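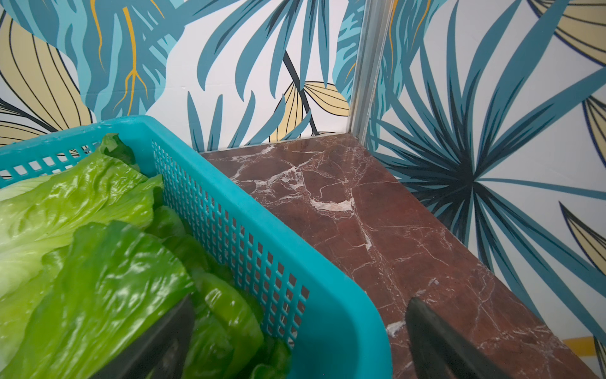 Wrist view, basket task: fingers open on either side of the rim, romaine leaves inside.

Gromport Kitchen Teleop, data card
Last updated Jan 23, 2022

Contents
1,603 episodes of a two-finger gripper handling baskets and produce, driven by remote control. 397 more were guided by hand and are stored under kinesthetic/. The two sets share one schema — do not mix them without checking the control_mode field.

Collection
Operators at the Plallidmont site, using the Javness leader arm. Each episode stops at 400 steps or on operator release. Failed grasps are kept and flagged success=0.

Known issues
Gripper width is missing from 50 hand-guided episodes. Patterned walls and veined stone recur as backgrounds.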